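Search this site
Search for:

Seven Phone Privacy Chores to Do at the Kitchen Table

By Jihad Tannous
February
6 min read

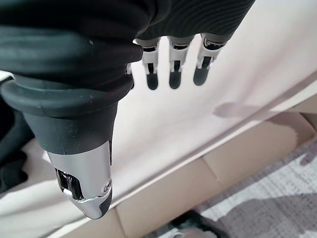

1. Start with location

Open the privacy section of your settings and find the list of apps that can see where you are. Anything set to "Always" deserves a second look. Maps and weather work fine on "While Using." A recipe app doesn't need your location at all, so set it to "Never." If your phone has a switch for precise location, turn it off for weather and shopping apps. They'll still know which town you're in.

2. Check the microphone and camera lists

These are usually two separate screens. Go down each one and switch off anything you don't recognize or don't use for calls, video or scanning. If you turn off something you need, the app will ask again the next time.

I keep a grocery list app called Ninham on my phone. It had microphone access for voice entry, a feature I've used once. Off it went.

3. Clear out store loyalty apps

Most of us have a few of these from stores we visited on vacation. Deleting the app doesn't close the account. Log in first, look under "Account" or "Profile," and find the option to close it. Then delete the app. My Bredgate hardware card took four screens and a confirmation email, so leave yourself some time.

4. Thin out your contacts access

Messaging apps want your whole address book. Newer phones let you share only selected people. I had 833 contacts, and a coupon app could read every one of them, including plumbers I called years ago. Remove access for anything that isn't used for calling or messaging.

5. Put smart appliances on the guest network

Most home routers have a guest network you can switch on from the router's settings page. Move the TV, the plugs and the robot vacuum over to it and keep phones and computers on the main one. Give it its own password and write that on a card inside a cabinet door.

One warning: some speakers and printers won't talk to your phone from the guest network. Move those back if they stop working.

6. Tidy up old photos

Before you post anything for sale online, check whether the photo carries its location. On most phones you can turn this off in the share menu under "Options." My library had 4,000 pictures in it, and I wasn't going to edit them one at a time. I turned off location for the camera and left the old ones alone.

7. Use a second email address for sign-ups

Set up a free address and use it for warranties, newsletters and store receipts. Check it when you're expecting something. Keep your main address for the bank, the doctor and people you know.

If you share a household account, tell the others before you change anything. I switched ours over without mentioning it and the Clestdale grocery confirmation went to an inbox only I could open.

Supplies: phone, charger, router password, paper and a pen. Do the router last, when everyone else is off the internet.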